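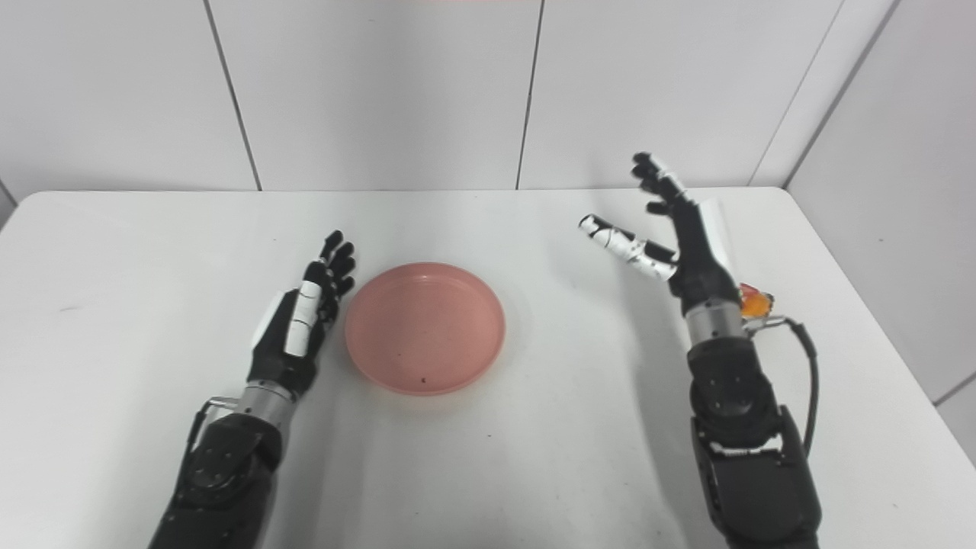
Yamuna Kurian
Test Engineer, Handling Trials, Menar

Progress report to the Lalemton fund: comparison of hands for two-arm table work
21 October 2018

Scope of this period

The period covers the second block of trials under work package 2. The first block, reported in September, dealt with the two parallel grippers and the suction tool. The second block deals with the multi-fingered hands, fitted as a pair to the same two arms and run from the same controller. The purpose remains to establish whether a jointed hand offers enough benefit on flat and thin-rimmed tableware to justify its cost, wiring and upkeep over the Nimo parallel gripper, which is our reference tool.

Set-up

Both arms work over the plain white table in the corner bay. The pink plate with the low raised rim is the standard test object for this block. It was chosen by Indira Kurian from the set used in the first block, as the one on which the parallel grippers gave the widest spread of results. The rim is low enough that a finger cannot easily get under it from the side, and the plate must either be tilted with one hand and taken with the other, or drawn to the table edge first.

The hands have four fingers and a thumb, with white covers on the thumb segments and a white panel over the back of the hand. Each is joined to its arm through a silver wrist ring. Changing from gripper to hand takes one person less than an hour per arm, including the zero check. Most of that time goes on the cable and not on the mechanical joint.

The head camera supplies the only view used for control. A second camera above the bay was tried for a short time and withdrawn, because the two clocks drifted apart over a long run and the timing correction supplied with the Murthy controller did not hold. The fault has been raised with the supplier. We do not intend to wait for a fix, as one view has been adequate for plate work.

Trials run

The plan called for 2000 attempts in total, split evenly between the parallel gripper and the hands. We completed 1481 attempts that met the conditions for inclusion. The shortfall is entirely on the side of the hands and is explained under Faults below.

An attempt is counted as a success if the plate is lifted clear of the table, held level for five seconds and set down within the marked tolerance of its starting point. Of the attempts counted, 1153 were successes. The figure covers both tools and should not be quoted as the performance of either. The split by tool will be issued once Vasanthi Bhattacharjee has finished checking the labels, as a small batch was logged against the wrong tool after a change-over.

Findings to date

The following points are firm enough to report ahead of the split.

Approach. The hands tolerate a larger error in the estimated position of the plate. The parallel gripper either meets the rim squarely or pushes the plate away. With the hands, a plate that moves during the approach is usually stopped by the opposite hand, and the attempt can carry on.

Thumb position. The position of the thumb before contact matters more than we had assumed. With the thumb extended across the palm side, the hand clears the rim and closes on it from above. With the thumb folded in early, it strikes the table first and the wrist load limit stops the arm. The default opening pose has been changed on both hands.

Hold. Once the plate is off the table, the hands hold it level more reliably than a single gripper, and no better than two grippers working together. This is a less favourable result than the proposal anticipated.

Speed. The hands are slower. Much of the difference is in closing, where the fingers are brought in at a reduced rate to avoid tipping the plate. Hjalti Østergaard is of the opinion that the rate could be doubled without harm. We have not tested this and will not do so before the worn tendons are replaced.

View. When both hands are close to the plate, the forearms take up a large part of the lower image. The position estimate is still good as long as the far side of the rim is visible. It degrades quickly once the fingers cover it.

Faults

Eighteen days of the period were lost to a tendon fault in the index finger of one hand. The finger closed normally but returned slowly, and the delay was at first put down to software. Meenakshi Acharya traced it to wear at the second joint. The part was replaced, and the same joint on the other hand was inspected and found serviceable, with some wear. A spare set is now held for both.

A wrist cable pulled out of its connector once during a wide sweep. The loop has been lengthened, and the sweep is limited in software to keep the arm inside the range at which the loop was checked.

The controller stopped without a logged cause on three occasions. All three were during start-up and none affected a counted attempt.

Costs

Spend is within the allocation for the work package. The spare tendon sets were not in the original budget and have been met from the amount set aside for the second camera. No further transfer is requested.

Work for the next period

The remaining attempts with the hands will be completed first, on the pink plate and under the present conditions, so that the comparison is not mixed with any later change. After that we propose to move to a stack of two plates, and then to a shallow bowl. The bowl will need a new rule for what counts as level.

We ask the fund to confirm by the next review whether the suction tool should be carried forward. It performed well in the first block on smooth surfaces, but it cannot be mounted alongside the hands, and each additional change-over adds to the time per run. Our own preference is to drop it.

The raw logs and the revised test procedure are available from Indira Kurian on request.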